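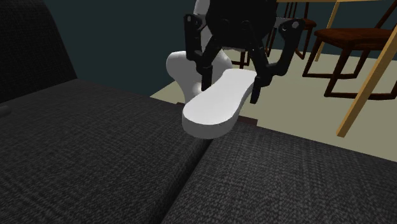 Dark grey sofa with two seat cushions in a tweed-like fabric.

Stovholm Ilia cyclo-cross tubeless tyre, 33mm
Reviewed by Shu-fen Cheng, 12/05/2025

I bought a pair of these in November to replace a set of worn Midness mud tyres and have now done 800 km on them, seven races included. The rest was commuting and lanes.

Fitting was easy on one wheel and a pain on the other. The front went up with a track pump. The rear needed a compressor and a second go with the sealant. Both have held air well and I top them up once a week.

Grip in wet grass is very good. The side knobs are tall and you can lean on them through an off-camber turn without the front washing out. At Chang Park, which is mostly heavy clay by the second lap, they cleared better than the Midness pair did, though the rear still packed up on the run to the steps. On tarmac they are slow and they hum.

I weigh 68 kg and run them a bit softer at the back than most people in my club would. I burped the rear once, on a kerb, and that was my fault.
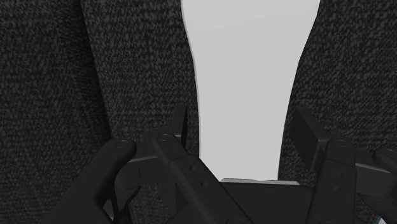 Close view of the dark flecked fabric, with light grey between the two surfaces.

Wear is the weak point. The centre knobs on the rear have rounded off and I'd expect it to be finished by 900 km. If you ride to your races, fit something cheaper and change over when you get there. The front looks nearly new.

Sidewalls are thin. I have one small cut, sealed, five millimetres long.

Good: mud grip, cornering, weight
Bad: rear wear, road noise, tight rear fit

I'll buy another rear for next season and keep the front on.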